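7장. 무늬는 어떻게 되풀이되는가
글: 레다 엘 이드리시(Reda El Idrissi) | 5월

저는 어릴 때 벽지를 보다가 잠드는 아이였어요. 꽃 하나를 골라 놓고 똑같은 꽃이 다시 나올 때까지 눈으로 따라갔죠. 그때는 몰랐는데, 그게 이번 장에서 다룰 '반복 단위' 찾기였더라고요! 무늬를 만드는 사람은 벽 전체를 그리지 않아요. 작은 조각 하나를 그린 다음 옆으로, 아래로 밀어 놓습니다. 제가 처음 만든 조각은 한 변이 14센티미터였는데, 이어 붙이니 줄기가 전부 어긋나서 다시 그렸어요(그것도 토요일 밤에요).

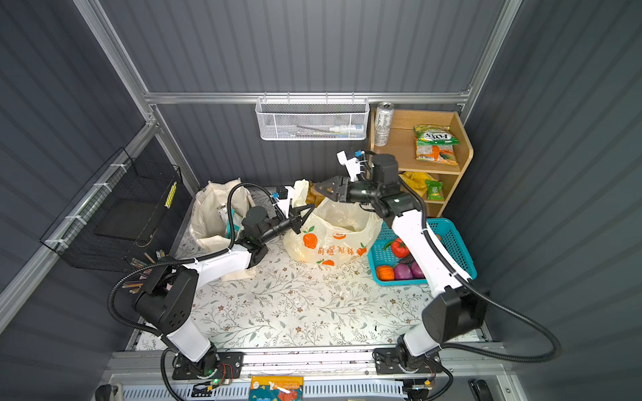
반복 단위를 옮기는 방법부터 볼까요? 가장 쉬운 건 평행이동이고, 한 줄씩 반 칸 어긋나게 놓는 하프 드롭도 많이 씁니다. 꽃무늬에서는 꽃보다 덩굴이 더 까다로워요. 사진 속 크림색 깔개처럼 작은 갈색 꽃 곁에 회녹색 잎 덩굴이 있는 무늬를 그린다고 해 보세요. 꽃은 조각 안쪽에 쏙 넣으면 그만이지만, 덩굴은 조각 밖으로 나갔다가 맞은편에서 같은 높이로 들어와야 하거든요. 제 스승 모스타파 우알리(Mostafa Ouali) 선생님은 늘 가장자리부터 그리라고 하셨어요.

이제 모눈종이를 꺼내세요. 한 변이 60밀리미터인 정사각형을 그리고, 왼쪽 변에서 시작해 오른쪽 변으로 빠져나가는 선을 하나 그어 봅시다. 선이 좀 삐뚤어도 괜찮아요.

관련 글
- 6장. 대칭과 회전
- 8장. 색을 줄이는 연습
- 부록: 플릭톤 모눈종이 쓰는 법

이 사이트는 쿠키를 사용합니다. [동의] [설정]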